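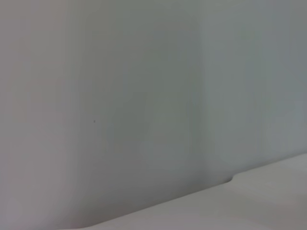
Fig. 4 – Surface lisse, gris pâle, vue de près.

4. Préparation du support et application de la peinture Skamuvo

4.1 Avant de commencer

La peinture Skamuvo s'applique sur plâtre, enduit et anciennes peintures mates ou satinées. Elle ne convient pas aux supports extérieurs ni aux bois non traités. Pour les pièces humides, voir la section 6.

Vérifiez que tous les pots portent le même numéro de lot. Si ce n'est pas le cas, mélangez-les dans un grand seau avant la première couche.

ATTENTION – Coupez l'alimentation électrique au tableau avant de démonter les plaques de prises et d'interrupteurs.

4.2 Préparation

1. Dépoussiérez le mur à la brosse souple, du haut vers le bas.
2. Lessivez avec le nettoyant Vondis (réf. 712), dilué selon les indications du bidon. Rincez à l'eau claire.
3. Laissez sécher une nuit entière, fenêtre entrouverte.
4. Rebouchez les trous et les fissures. Poncez au grain fin une fois l'enduit sec, puis dépoussiérez de nouveau.
5. Appliquez la sous-couche Inemeck (réf. 1579) sur les zones rebouchées. Sur un plâtre neuf, traitez toute la surface.

Note : un enduit poncé mais non imprimé absorbe davantage la peinture et reste visible sous une lumière rasante, même après deux couches. 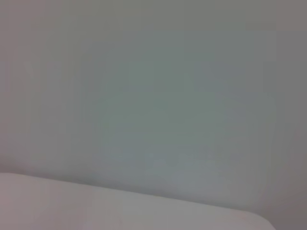

6. Remuez la peinture au moins cinq minutes avec un bâton plat. N'utilisez pas de mélangeur à grande vitesse, qui incorpore des bulles.

4.3 Application

7. Dégagez les angles et le pourtour des plinthes à la brosse à réchampir, sur la largeur d'une main.
8. Chargez le rouleau et essorez-le sur la grille. Travaillez par bandes verticales, puis croisez sans recharger.
9. Terminez chaque bande par un passage léger, toujours dans le même sens.
10. Reprenez la bande suivante tant que le bord de la précédente est encore frais. Ne vous arrêtez pas au milieu d'un mur.
11. Attendez le séchage complet avant la seconde couche – comptez une demi-journée de plus par temps froid.

ATTENTION – Ne diluez jamais la seconde couche.

4.4 Défauts courants

Traces de reprise : poncez légèrement et repassez une couche sur le mur entier. Une retouche locale se verra.

Différences de teinte entre deux pans : contrôlez à la lumière du jour, en milieu de matinée, une fois la peinture sèche. Les ampoules à teinte chaude faussent le jugement.

Cloques : grattez, laissez sécher le support, puis reprenez à l'étape 4.

Nettoyez les outils à l'eau tiède aussitôt après usage. Ne videz pas les restes dans l'évier. Le rouleau recommandé est le modèle Hodoroagă 653, à poils courts.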